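About Remesthorpe Play School

Remesthorpe is a small preschool for children from 2 to 5 years old. We are open all year and closed for one week in November, when the staff have their training days. The school has places for 32 children in two groups, Prillonier for the younger ones and Sirolau for the older ones. The names come from the two streets the building stands between.

Brigitta Wyss started the school in her own front room and is still the director. She teaches the Sirolau group four mornings a week and does the office work in the afternoon. We moved to the old Ammann bakery when the front room got too small. The bread oven is still in the back wall. It is bricked up and the coats hang in front of it.

How we spend the day

Mornings start with free play until everyone has arrived. After that come songs, a snack, and time in the yard, in any weather short of thunder. Pretend play takes up a good part of the morning. Store and restaurant are the usual choices, and the older children write their own menus.
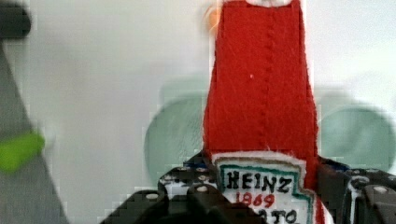
Felt ketchup bottle with a stitched seam.

Lunch is brought from home. We have a refrigerator but no microwave, so please pack food that can be eaten cold. Children who stay for the afternoon rest on mats after lunch. They don't have to sleep. 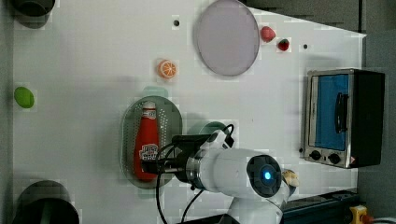

Toy fruit and a lavender plate.

Fees and enrollment

Families pay by the month. There is a registration fee of $200, which is taken off the first month's bill. Brothers and sisters of enrolled children are placed first, then we go by the date on the waiting list. To visit, call the office in the afternoon. Visits last an hour, and your child is welcome to join in.
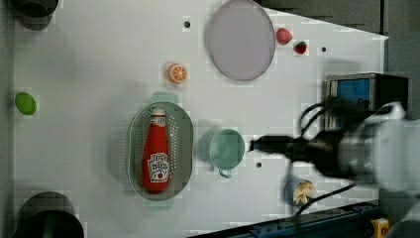

Green colander, ketchup bottle and mug.

Where to find us

The entrance is at 124 Prillonier Street, through the side gate. Parking in front is for drop-off only. Strollers can be left under the porch roof.

Page updated Jun 17, 2024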